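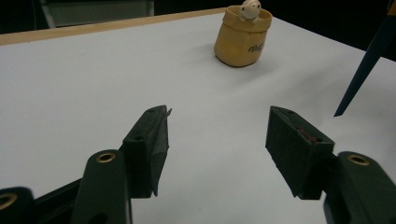 Pierina Donati asked after the last review why we still inspect the fingers by hand, when the success rate of the policy already tells us if the tool is in order. My answer is in the comments to points 3 and 7. The list is otherwise the same as in the Ellow protocol.

**Hand-held gripper, check before recording**
Inspector: Noemi Galli
Date: May 7, 2022
Task: small container on white table, approach and grasp

- [x] **1. Linkage arms move freely, both sides.** Comment: a little stiff at full opening, within the limit.
- [x] **2. Brass inserts seated in the arms.** Comment: pressed with the thumb, no movement.
- [ ] **3. Finger pads clean and flat.** Comment: left pad has a flap of material standing up at the tip. Right finger has a dark reddish-brown patch near the top. I don't know if it is wear or residue. To be judged by Pierina before the next block.
- [x] **4. Finger screws tight.** Comment: tightened by hand only, please do not use the electric driver.
- [x] **5. No sharp edge where the operator holds the tool.**
- [x] **6. Table edge and floor free for walking.** Comment: the operator looks at the object and not at the feet, so this point must be done by a second person.
- [ ] **7. Pad condition written in the log.** Comment: not done for the Okico block. We have 1421 demonstrations and for the first 400 we can not say which pads were used. In the comparison, the policy trained with 500 demonstrations on fresh pads released the object later than the one trained on mixed pads. The success rate was equal for both. This is the reason I don't accept the success rate as inspection.
- [x] **8. Start position varied between demonstrations.** Comment: distance up to 400 mm, as in the method section.
- [x] **9. Operator had a pause.** Comment: the wrist gets tired before one notices it.

**Open:** points 3 and 7. New pads are ordered from Gatti. Until they arrive, recordings can continue but must carry the note "old pads" and stay out of the Andmont training set.

Next full inspection in September, or earlier if a finger is changed.

N. Galli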